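Tips for the house before a march or a long sit-in

Put the bail fund number on the fridge as well as on your arm. The Sallside legal line is extension 314. Leave a spare key with someone who isn't going.

Set out dry clothes and a towel the night before. If you get pepper spray on your jacket, bag it at the door and wash it alone, 2 cycles, cold.

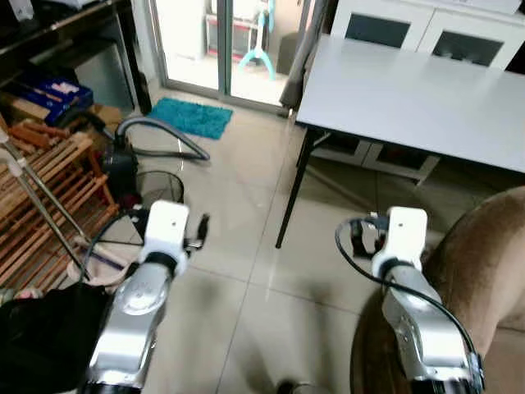
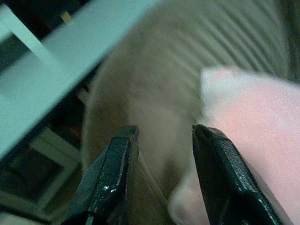
Poster paint comes off tile with dish soap and an old toothbrush. For banner cloth, hem the top edge and run a dowel through it — staples tear out in wind.

Hala Moussa was held around 40 hours after the December march in Momham, and her cat went unfed for most of it. Write down pet food, medicines and work contacts on one sheet, and tape it inside the front door.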